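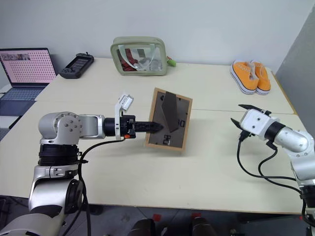

Most returns on tabletop frames come down to the stand, according to Olumide Briggs, and a buyer who has had one frame tip over on a shelf tends not to order a second. Briggs put the point to dealers in November, ahead of the release of the revised Lakari range of freestanding picture frames from Stonwood.

The Lakari range consists of wooden frames with a cardboard backing and a hinged easel stand. The revision covers the stand, the hinge and the way the backing is held in the frame. Outside dimensions and the profile of the border are unchanged, so existing shelf displays and shipping cartons can be used without modification.

Stand and hinge

The stand opens to a fixed stop. On the previous version the angle was limited by a ribbon, which stretched with use and let the frame lean farther back over time. The ribbon has been removed. The hinge is now riveted through the backing board and a second layer of board behind it, which spreads the load over a larger area.

Stonwood tested the new hinge at its own bench over 3178 opening and closing cycles. The stop angle was measured before and after the run and stayed within the tolerance set for the range. The test was carried out on the largest size, with glass fitted.

Backing

The backing is held by turn tabs in place of bent metal points. Points had to be lifted with a tool and often broke after the second or third change of picture. Turn tabs can be moved by hand. Order codes are printed directly on the board, and the adhesive label has been dropped.

Frames with a stand for upright display only are marked as such in the price list. The two largest sizes can also be hung, and ship with a hanger in a separate bag.

Sizes and supply

The range includes 13 sizes. Frames are packed flat with the stand closed and a paper sheet between the glass and the backing. A full display set for retailers contains 328 frames and is supplied by Drernent, which also handles replacement stands and backing boards. Mats are available from Lefèvre in matching sizes and are ordered separately.

Replacement backing boards fit frames from the previous version in all sizes except the smallest, where the rebate is too shallow for the turn tabs. Dealers holding old stock may continue to sell it. Claims for stand or hinge failure on either version are accepted within 90 days of sale, with the order code from the backing.

Print this release | E-mail this release

Contact: Stonwood Press Office | © Stonwood. All rights reserved. | Back to top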